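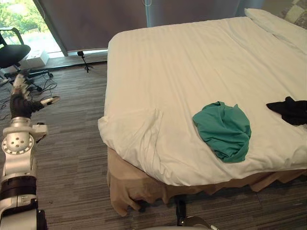

*Figure 1. Bedroom task: a teal-green and a black cloth on the bed, with one robot hand raised over the carpet.*

## 4. Safety rules for work in a furnished room

Our group (Diệp Ông, Rachid Samir and Visitación Calvo) wrote these rules in August, when we moved the cloth-handling task from the lab bench to a bedroom. The first version had 22 rules and was too long to remember during a session. We kept the ones below.

- One person holds the stop button and does no other work.
- Before the arms are powered, the operator says "arms on" and waits for an answer.
- Nobody places or moves a cloth while the arms have power.
- Cables on the carpet are checked at every restart. A cable near the wheels of a chair counts as a fault.
- Loose fabric, such as a bed skirt, must be noted on the sheet before the first grasp.

We logged 1380 grasp attempts under these rules. Of these, 1036 have a complete sheet – the others miss the cable check or the name of the person at the stop button. Our supervisor, Consuelo Rivas, asked us to treat the incomplete ones as not valid, and we agree with her.

The cable rule was the hardest to follow. A restart takes about 2 minutes, and when we were tired we wanted to skip it. For the next group we suggest that the program does not start until the check is entered.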